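Westerberg training centre sets out spending plan for second robot bench

Westerberg Technical Training Centre will order a second tabletop arm in February, after a review of how its first bench has been used and what it costs to keep running.
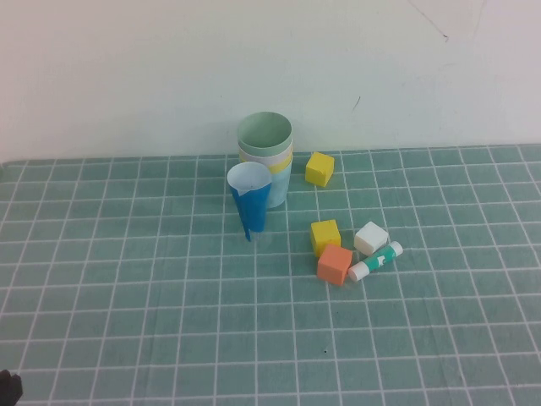

The plan, circulated to departments on Tuesday, covers one arm, a two-finger gripper, a fixed camera mount, a workstation and consumables for the first year. Delivery is expected before the start of the summer term. The arm will come from Ariseck, which supplied the existing unit, and the mount and cabling from Claltby.

Zofia Lis, who manages equipment purchasing at the centre, said the arm itself was the easiest line to price. "The quotation for the hardware came back in a day. Fingers, spare cables, the bench, the electrical work and the software licence took us the rest of the month."

Ariseck and two other suppliers were asked to quote against the same specification. The deciding items were repeatability at low payload, the lead time on spare gripper fingers, and whether the controller could run the centre's existing exercise files without conversion. One bidder met the first two requirements but would have needed a separate controller for each bench. Another offered a lower purchase price with a service contract that could not be ended before the third year.

Gripper fingers are the main wearing part. The centre has set aside £900 a year for fingers, pads and fasteners across both benches, held in a separate line so that it is not absorbed by general repairs. Orders will be placed twice a year – once before each long teaching block.

Task objects are budgeted as consumables. The list has paper cups, foam cubes, glue sticks and gridded cutting mats on it, all bought through the ordinary stationery contract. Szymon Tomaszewski, who runs the handling course, asked for them to be kept on that contract and turned down a boxed set of machined test pieces.

"A paper cup deforms if the grip force is wrong, and a foam cube will put up with nearly anything," he said. "Students need both on the same mat. When a cup is crushed we take another from the packet and carry on."

The course teaches sorting, stacking and nesting before moving on to long, narrow items that have to be picked up at an angle. Mats with a printed grid are specified because they let students set out a starting layout by cell and repeat it on another day. The second bench will use the same mat size as the first, so that a layout can be moved between them.

Software is a larger share of the total than in the previous purchase. Both benches will run Clirus, which records each attempt along with the camera view and the arm position. The licence is charged per controller and renewed every 24 months. The centre had considered a site licence, but the break-even point was four controllers and there is no plan to go beyond two.

Storage was left out of the first budget and had to be found later from another department's allowance. It now has its own line, covering two drives and a replacement after three years. Recordings will be kept for 40 weeks and then deleted unless a tutor marks them for retention.

The room needs little alteration. One double socket will be added, the network point moved to the rear wall and the bench bolted to the floor. Plain light-coloured boards will be fitted behind the work area, as the camera software separates objects more reliably against an even background.

A contingency of 10 per cent has been applied to the whole order, excluding the licence. Any part of it left unspent when the bench is accepted will go towards a spare gripper.

Acceptance testing will take two days and will be carried out by centre staff with an Ariseck engineer present. Departments that want time on the new bench should send their requests to Ms Lis before the order is placed.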